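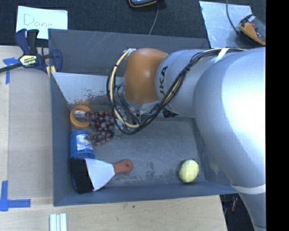
A KUKA robot arm over a gray bin.

Shareholder FAQ – Brondthorpe Holdings

What does Brondthorpe own?
Brondthorpe is the parent company of three businesses: Neltovgate (retail property), Usta (packaging) and Ogola (consumer lending). Neltovgate brings in the largest share of income.

Are the shares listed?
Yes. There is one class of common stock, and each share carries one vote.

How often are dividends paid?
Twice a year, in March and September. The board sets the amount after reviewing the half-year results – it can also decide to pay nothing.

Can I reinvest my dividends?
Yes, if you hold at least 12 shares in your own name. Shares held through a broker follow the broker's rules.

Is there a fee?
Reinvestment is free. Selling through the plan costs 5 dollars per order.

Who is the largest shareholder?
The founding family holds over half of the stock through a private trust. Any holder with more than 1,000 shares can ask to see the register.

How do I change my address?
Send a signed form to the registrar. Allow two weeks. Changes received after a record date apply to the next payment.

Where can I find past reports?
Under Reports in the Investors menu. Printed copies are mailed on request.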